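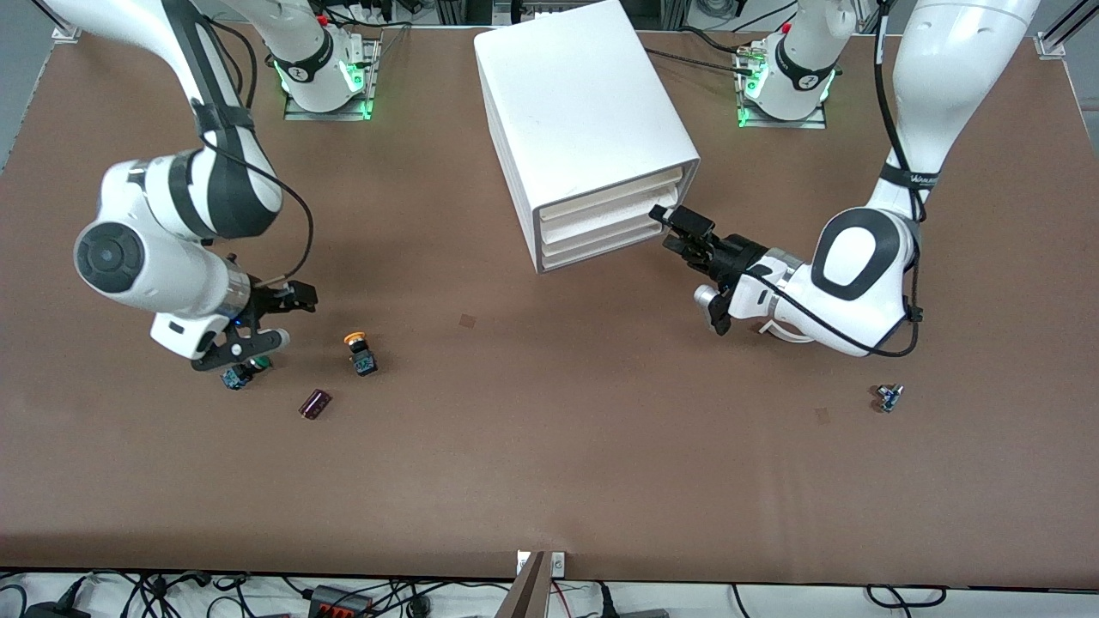 Brown tabletop, white drawer cabinet at the back.

Bench and Table Tips, Quick Version

Typing this up between jobs so bear with me. Everything below is for work tables, craft tables, the old kitchen table that got demoted to the garage. Wood tops mostly.

Drawers first
Small drawer cabinet goes at the back, middle if you can. Reach it from both sides. Screws in the top drawers, heavy stuff at the bottom or it tips when you pull. Mine tipped. 501 finishing nails on the floor, counted them back into the box because the label said so and I was mad.

Rub a candle stub along the runners if a drawer sticks. Plain white candle, not the scented kind, gets gummy. Still sticking? Pull it out, sand the bottom edge lightly, more wax.

Line drawers with shelf liner scraps. Stops the bits rolling. Felt works too but holds sawdust.

Labels
Masking tape and a marker. Fold one end under so it peels off later. I bought a label maker from Derkanstead, used it twice.

Rings and marks
White ring from a mug: dab of plain mayonnaise, leave it an hour, wipe. Smells like lunch. Works on most old varnish, not on bare wood, dont try it there.
Dark ring: thats in the wood. Sand it or put a tray on it.
Ink: rubbing alcohol on a cotton swab, test underneath first. Takes shellac right off.
Glue drips: let them go rubbery, then lift with a plastic scraper. Old gift card is fine.

Wobbly legs
Check the floor before you blame the table. Slide it a foot over and see. If it still rocks, tighten all the bolts a little at a time, round and round, not one all the way. Last resort, a slice of cork glued under the short leg. Wine cork cuts clean with a bread knife.

Light
One lamp on each side beats one big one overhead. No shadow from your own hand. Clamp lamps are cheap. If it gets hot enough to smell, wrong bulb.

Cords
Run them off the back edge, never the front. Binder clips on the table edge hold the ends so they don't slide down behind. Learned that one after moving the whole bench for the 13th time.

End of day
Brush, then vacuum, then damp rag. That order. Wet rag on sawdust makes paste.
Oily rags go flat outside to dry, never balled up in the trash. They can catch fire on their own. Serious about this one.

Once a year
I do mine in April. Everything off, light sand with 220, wipe, thin coat of paste wax, buff when it goes hazy. Leave it overnight before you put stuff back.

More next time, probaly on vises. Somebody in Gendville wrote in asking about rust on a hand plane: white vinegar, overnight soak, steel wool, dry it right away and oil it. Take the wooden handles off first.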